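Gresari Bread Recipes – README

3 min read

This is a collection of 383 home bread recipes in plain text. They come from the recipe cards of the Willems bakery in Drenwood and from families in Zulstead who baked from the same cards and wrote their own changes on them. I typed them one by one during two winters, and I corrected only the spelling.

What is inside

Each recipe is one file in the folder "recipes". The file name is the short name of the bread, in small letters, without spaces. The first lines give the title, the place, the type of flour and the number of loaves. After one empty line comes the recipe itself, in the words of the card.

The breads are sorted into 17 types. The largest type is white tin bread, which most families kept for breakfast and for toast. Rye is the second. Sweet breads are in, but cakes are not, even when the card calls them bread. 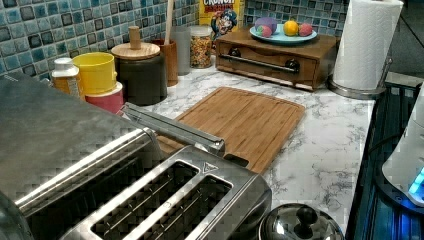
Units

All weights are in grams. Many cards had cups or "a good handful", and for these I baked the bread and weighed what I used. Such values have the letter w after the number. A handful of flour was about 7 tablespoons for one family and much less for another, so please do not convert the old units by yourself.

Oven heat is in Celsius. When the card says only "hot oven", the field is left empty.

Serving notes

The file serving.txt has the short remarks on cutting, keeping and toasting. I made it separate, as the same remark was often copied on many cards. The most common one says to let the loaf rest on a board until the next morning before cutting. For rye, several cards ask for two nights, and I agree with them. A long knife with teeth is enough for all the breads here.

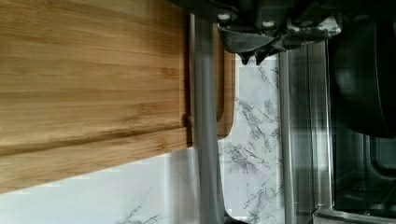
Bamboo cutting board with a juice groove.

Known problems

– 3 recipes have no amount of water. The cards were stained and I could not read it.
– The types "farm bread" and "country bread" overlap. I kept both, because the bakery kept both.
– Yeast is given as fresh yeast only. For dry yeast, use one third of the weight.
– Some Zulstead titles are in dialect. There is a word list in words.txt, but it is not complete.

Use and changes

You may copy, print and bake everything freely. If you publish a recipe, please name the collection and the file. Corrections are welcome – send the file name and the line, and if possible a photo of the old card. The next version is planned for September.

Related

Gresari Jam and Pickle Cards
Word List of the Drenwood Kitchen
How to Read an Old Recipe Card
Gresari Bread Recipes – Change Log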